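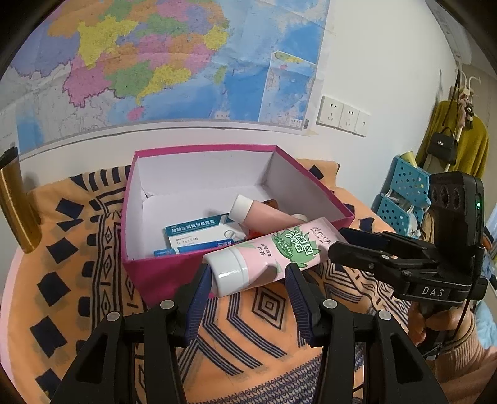
Why does the signature total in Brondix come out lower than the number of rows in the file I uploaded?

The total on the main screen leaves out rows that the address matcher has put on hold, and the screen has no label saying so. To see the held rows, open the upload, choose History, and switch the filter from Accepted to Everything.

Ticket: Nominating petition total wrong after upload
Account: Oosthuizen for Dosden
Opened by: Tsegereda Admasu
Handled by: Bahman Salehi
Opened: 11 May 2026
Priority: High (changed from Normal at customer's request)

Tsegereda Admasu wrote:
We uploaded a file of 1,000 petition signatures for the city council race. Brondix says "Upload complete" in green and then shows a total of 666. No error, no warning, no email. I've read the help page on duplicates and I don't believe duplicates explain a third of our file. We go through the sheets by hand before they're typed in. Please don't close this with a link to the duplicates page.

Bahman Salehi replied:
Thanks for writing in. The most common cause of a lower total is duplicate signers. Could you run the duplicate report and tell me the number at the top?

Tsegereda Admasu wrote:
I asked you not to do that, but fine. The report says 126. That still leaves a large pile of rows you can't account for. I also looked at the first page of the "duplicates" and I'm not convinced those are right either. It has a father and son with the same name at the same address listed as one person. They both signed. They're both registered.

Bahman Salehi replied:
Understood. I've looked at the upload from our side. The missing rows were not deleted. They're held with the status "address pending," which the main screen doesn't count. I can see that most of them have a unit number in the street field, for example "Apt 4" or "#4." Can you tell me if your file came from a spreadsheet or was exported from another tool?

Tsegereda Admasu wrote:
Exported from Ultidau, which we use for texting. The same file went into Brondix last September for the school board race with no trouble. So what changed? I'd like a real answer, since the release notes I can find say "improved address handling" and that's all.

Bahman Salehi replied:
The change is the one in those notes. The matcher used to ignore anything after the street name. It now tries to match the unit number against the voter file, and if the voter file writes the unit some other way, the row is held. I agree the note could have said more.

Steps to try:
1. In Ultidau, go to Export and turn on "Unit in separate column."
2. Export the list again.
3. In Brondix, open the old upload and choose Archive. Do not choose Delete, as that also removes the scanned sheets.
4. Upload the new file and map the new column to Unit.
5. Leave "Merge same-name households" off.

Tsegereda Admasu wrote:
Step 1: the setting isn't there. I've been through every tab.

Bahman Salehi replied:
My mistake. It only shows for account owners. If you aren't the owner, you'll need to have that person run the export.

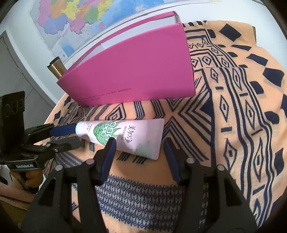 Maxam tube on the patterned cloth, pink box behind.

Tsegereda Admasu wrote:
Owner ran it. New file uploaded, Unit mapped, merge off. The father and son now show up as 2 people, so that part works. The held rows are down to a handful, and those look like plain bad handwriting to me. We'll check them against the sheets ourselves.

I have a question about the total, though. It went up while I was watching, and then it went up again after I reloaded. Which number am I supposed to trust?

Bahman Salehi replied:
Matching runs in the background and can take up to 2 hours on a busy day. The number is final when the History tab says "Matched" – the green "Upload complete" only means the file arrived.

Tsegereda Admasu wrote:
Then it shouldn't be green. A campaign that sees that and goes home could file short, or spend a weekend collecting names it already has. And for what it's worth, we won't be using your number for the filing at all. We're counting the paper. The city clerk doesn't care what Brondix says.

Bahman Salehi replied:
Counting the paper is what we'd suggest too. Our total is meant as a working figure, and the clerk's office decides which signatures are good. I've passed the point about the green message to the product team, along with the missing label on the main screen. I can't promise a date for either one.

Status changed to: Solved

Tsegereda Admasu wrote:
Reopening. The upload is fixed, but the label isn't, and I'd like this ticket to stay open until it is.

Status changed to: Open – waiting on product team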